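## 4. Showing the drawer task to visitors

The drawer task runs in the simulator only. Please prepare it before the first group comes in at 10.

1. Start Stilleo on the demo computer and wait for the kitchen to load.
2. Open the task list and choose **Drawer 607**.
3. Set the playback speed to 100. At higher values the visitors cannot follow the fingers.
4. Switch the big screen to the wrist view.
5. Press **Run**, and press **Hold** when the gripper has reached the drawer.

**Note:** The first run after loading is slow. Make one run alone, without visitors.

At the hold point, compare your screen with Figure 4. The fingers must be open and just inside the front lip of the drawer.

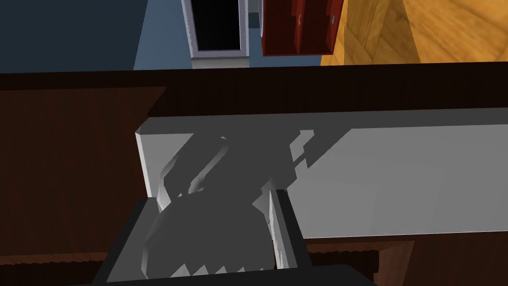 *Figure 4. Wrist view at the hold point, drawer open, with the shadow of the gripper on the left part of the drawer.*

6. Let the visitors ask their questions now. The hold has no time limit.
7. Press **Continue** to finish the run, then **Reset** for the next group.

**Caution:** Do not press **Reset** during the hold. Stilleo then loses the drawer position and you must load the kitchen again.

If the fingers stop outside the drawer, set the reach value back to 168 and repeat from step 5. If this does not help, call Kuo-hua Kuo at the Flultel desk. He has the spare computer with the same tasks.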